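Clira Tax Desktop Review: A Season With the Filing Program for People Who Have Income in Two Countries
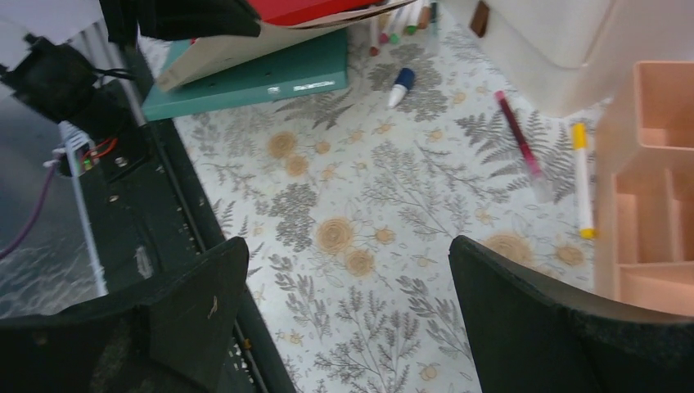
I do my own taxes. I have done them since I left a payroll job in Tesville and started translating manuals for a living, and I have a low opinion of most of the software sold to help me. My return is not simple, but it isn't exotic either. I have self-employment income here, a small rental in Canada that I inherited half of, a Canadian savings account that pays almost nothing, and a retirement account from the payroll years. Any decent preparer has seen fifty of me.

So when Clira started advertising a desktop program "for lives that cross a border," I bought it with my own money and ran last year's return through it, the same return a paid preparer had already filed for me. I had a finished copy to check against, line by line. I'm posting this on 9 Jan 2026, before most people have their forms in hand, so you have time to think before you buy anything.

What it costs

The price on the front page is $156. I paid $192. The difference is the state return, which is priced separately and which you learn about on the screen after you've typed in your wages and your address. I know that every company in this business does some version of this. I still don't like it, and I don't see why a program sold to people with complicated returns should pretend that the state part is a surprise add-on. If you live somewhere with no state income tax, ignore this paragraph.

There is also an "audit companion" for an extra fee. I read the terms. It pays for someone to explain the letter to you. It doesn't pay for anyone to speak for you. I skipped it and the program asked me again four more times before I reached the end, once in a box where the "no thanks" link was gray on gray.

Getting started

Installation was quick. The program keeps your return as a file on your own computer, and this is the thing I like best about it. I don't want my whole financial life on a company's server under a password I made up in a hurry. You can save a copy to a thumb drive, open it on another machine with the same license, and print drafts as often as you want with no watermark.

Then comes the interview. Clira asks you questions in plain language and fills in the forms behind your back. For the domestic part, this works well enough. I entered my self-employment income, my home office, my internet bill, my mileage. It caught that I'd put the same software subscription in two categories, which my preparer hadn't noticed. Score one for the machine, though the amount was small enough that I'm not going to amend over it.

My complaint about the interview is the tone. Every section ends with a cheerful little screen telling me how well I'm doing. I am entering numbers from a bank statement. A running total of what I owe is up in the corner the entire time, jumping around as you type, and it is meaningless until the last page. For most of one evening it told me I was getting a large refund. I was not getting a large refund.

The foreign part

Here is where I expected trouble and where I found it, although less than I'd feared.

The rental was handled properly. Clira asked for the purchase date, my share of ownership, the rent in Canadian dollars, and the expenses. It asked whether I wanted to use a yearly average exchange rate or enter my own rates. It used the longer depreciation schedule that applies to foreign residential property, with no prompting from me. I've seen two cheaper programs get this wrong, and I had been looking forward to complaining about it. I can't.

The foreign tax credit is another matter. The form needs your foreign income sorted into baskets, and rent and interest don't always go where you'd guess. Clira asks a single question, "Is this income passive?" with a help button next to it. The help text is a pair of sentences that restate the question. If you know the answer, you don't need the help. If you don't, the help won't get you there. I picked what I knew my preparer had picked, and the result matched to the dollar. Then I went back and answered it the other way to see what would happen. The program accepted that too, changed my tax by $169, and gave me no warning of any kind.

I want to be fair here. A program can't know my facts, and it has to take my word for some things. But this is the one screen a person with foreign income is paying for. A follow-up question or two would have gone a long way.

Carryovers from earlier years have to be typed in by hand. It can import a prior return if it was made with Clira, and obviously mine wasn't. There's a PDF import that claims to read returns from other programs. I tried it. It got my name, my address, and my wages from a box that was blank. I deleted everything it brought in and typed it myself, and I'd advise you to do the same.

Foreign account reporting

If your accounts abroad add up to more than $10,000 at any point in the year, you have a separate report to file, and it doesn't go in with your tax return. Clira tells you this clearly. Good. It collects the account details and the highest balances, converts them, and then produces a tidy worksheet, which you take to the government's own website and type in all over again.

I went looking for the part where it files the report for you, because the box art (well, the web page) says "foreign account reporting included." The worksheet is what's included. I wrote to support to ask if I'd missed a button and got an answer nine days later saying that I hadn't.

Support

I also tried the phone line, which is run out of an office in Hastby according to the recording. The man I reached was polite, knew the program well, and told me straight out that he couldn't discuss anything that sounded like tax advice. Fine. But the website has a stock photo of a woman in a blazer and the words "Talk it through with a specialist." What I talked through was how to unfreeze the print preview.

For a second opinion I sent my test return to Murray Robichaud, who prepared the original and who has been doing cross-border returns longer than I've been paying for them. He was less bothered than I was. His view was that the math was sound, the forms were the right forms, and the depreciation was better handled than in some of the professional packages he's had to use. What worried him was what the program never asked. It never asked whether I had signing authority on somebody else's account. It never asked whether the other owner of the rental had changed. It never asked whether I'd put any money into a Canadian registered account, some of which bring their own paperwork. I hadn't, but he asks every client every year, and he said that every year at least one of them has.

Compared with what I used before

For a couple of years I used Palumbo, an older program with screens that look like they were drawn on a calculator. Palumbo shows you the actual forms and lets you type right on them. It's ugly and it doesn't hold your hand. It also doesn't cheer at me, and when a number looks wrong I can click on it and see where it came from. Clira has a forms view as well, but it's read-only unless you dig through the settings and turn on something called expert editing, and once you turn it on, the accuracy guarantee is off. I'd like to know why looking under the hood should void anything.

On speed, Clira wins. I finished the test return in two evenings. Palumbo used to take me most of a week with a pile of instructions next to the keyboard.

On electronic filing I can't tell you much. I didn't file this return, having already filed the real one. The final check came up with one error (a missing middle initial) and let me through to the payment page, where I stopped.

A few smaller things

Currency entry wants a period and no comma. Type a comma and it quietly drops everything after it. I found this when my annual Canadian property tax came out as two dollars.

The dark mode is unreadable on the state forms.

You can't put notes on a line. I write myself notes on everything, so I know in a year why I did what I did. Palumbo has them. My preparer has them. Clira has a single notes page for the entire return, and it doesn't print.

The license covers up to five federal returns, but only one state return. Read that one twice if you're planning to do your kids' taxes with it.

Updates came often and installed themselves without asking. One of them, back in July, moved the rental section to another menu, and the help pages still point to the old place.

Should you buy it?

If you have one rental or one bank account over the border, and you've had a professional do the return at least once so you know what the right answers look like, Clira will save you money. It did the arithmetic right and it picked the right forms. I'd use it for that.

If this is your first year with foreign income, I wouldn't. Pay somebody. Keep a copy of everything they file, ask them why your income went in the basket it went in, and look at software again the year after. The same goes if you own any part of a foreign company, or moved countries in the middle of the year. Clira has a screen for part-year residents, but I had no way to test it against a real return and I'm not going to vouch for it on the basis of a menu item.

I haven't decided what I'm doing with mine this spring. I've got the license until the fall, and Murray's engagement letter is on my desk, unsigned.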